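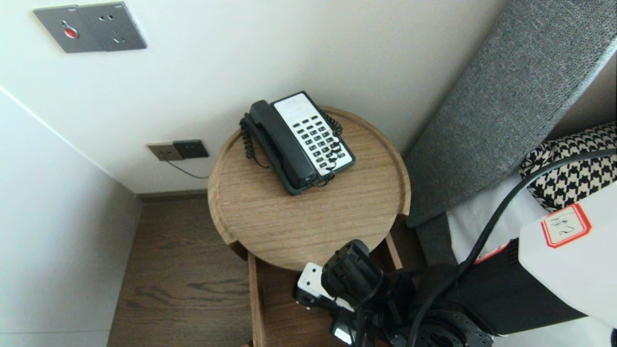
**Vetlow 客房早餐送餐服务一月起全面开放**

大家好，我是 Henk Van Leeuwen，在 Vetlow 管早餐管了好些年。今天终于可以把憋了很久的消息说出来了：从一月开始，Sikthorpe 店的每一间客房都能点早餐送到房间啦！

先说说怎么来的。去年秋天我们只在三楼和四楼试着做，本来想着一天有几份就不错了，结果试行期间一共送出去 887 份，厨房的小伙子们差点跟我翻脸（后来请他们吃了顿火锅，总算和好）。收回来的意见卡有 521 张，我一张张都看了，说得最多的是两件事：粥要再烫一点，面包别切那么厚。都改了！粥现在装在带盖的陶罐里，面包换成了 Vanhove 面包房每天凌晨四点多出炉的小圆包，我自己一早上能吃三个。

菜单不长，中式有皮蛋瘦肉粥、葱油拌面和豆浆油条，西式是小圆包配煎蛋、果酱和一小碟奶酪。咖啡豆用的是 Gukutberg 的中度烘焙，喝不惯的话可以换红茶或者热牛奶。

点餐很简单，晚上十一点以前打电话到前台，告诉我们几点送、几个人吃、有没有忌口就行。送餐时间是早上六点半到十点，赶早班火车的客人可以提前到五点四十五，不过那个点只有冷食，热菜师傅还没上班，请多包涵。

价格方面，单人份 68 元，双人份 118 元，不另收服务费。住满三晚的客人我们送一份，入住时跟前台说一声就好。开放首月还准备了 1,000 张早餐券，通过官网订房的客人先到先得，每间房限领两张。

对了，一楼餐厅照常营业，自助台一样没少，喜欢坐窗边慢慢吃的老客人放心。餐厅那边还添了儿童椅和一台新的华夫饼机，孩子们排队的时候麻烦家长看着点，机器挺烫的。

媒体朋友想来试吃，请提前两天联系 Vetlow 市场部，我来下厨，也欢迎挑毛病。

联系人：Henk Van Leeuwen，Vetlow 餐饮部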